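August 23, 2022

I've been rewriting the bench rules for our two-arm table this week, mostly in the evenings. The old sheet had grown to 30 lines and people had stopped reading it. Akinyi Gachanja asked me to get it down to something you could take in while standing there with one hand on the stop button. It's at 16 now, and I think a couple more could go.

The first group is about the shared area. Two arms on one table means there's always a patch in the middle that both can reach, and most of our close calls at Brunby came from that patch. The rule is that one arm owns the middle at a time, and whoever is driving says which one out loud before it moves. The other arm holds still or backs off. We also ask that anything not needed for the task goes to the edge of the table or right off it. I'm as bad as anyone at leaving tools where I last used them.

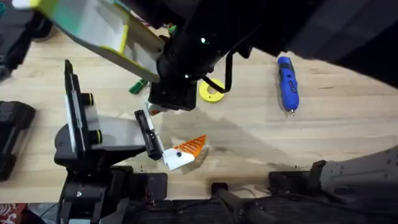
Both arms over the bench, with the blue screwdriver at right.

Cables got their own rule, which the old sheet didn't have. A loop off the wrist needs enough slack for the full turn of the joint and not much more. Selim Uysal likes to run the wrist through its whole range at slow speed before the first job of the day and watch the loop the entire time. I've copied that into the sheet word for word. It takes 3 minutes.

Hand tools were where we argued. Akinyi wanted anything with a metal tip kept out of reach of the grippers altogether. Selim pointed out that picking up a screwdriver is a perfectly ordinary task and we'd only end up writing exceptions. What we settled on:

- Powered tools are switched off and locked, if they have a lock, before an arm goes near them.
- The approach is from above, with the fingers open wider than the tool's body and clear of it on both sides.
- The grip goes on the handle, never on the bit.
- If the tool rolls or shifts on the way down, stop and start the approach again. 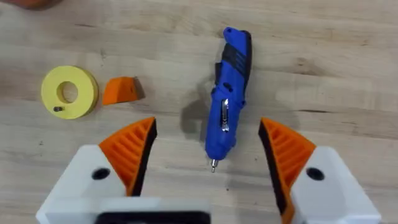
Do the rules still apply when the arms are only running at slow speed?

All of them do, because slow speed gives you more time to react but doesn't change where the arms can reach.

The last section is the sign-off. The old one wanted initials in three places and the new one wants them in one, at the end of the session, next to a line for anything odd you noticed. Nandeten uses a similar line on their sheets and I borrowed the wording – with permission.

I'll print the new version on a single side and tape it up by the stop button. We'll run with it through September and then see which lines people are skipping.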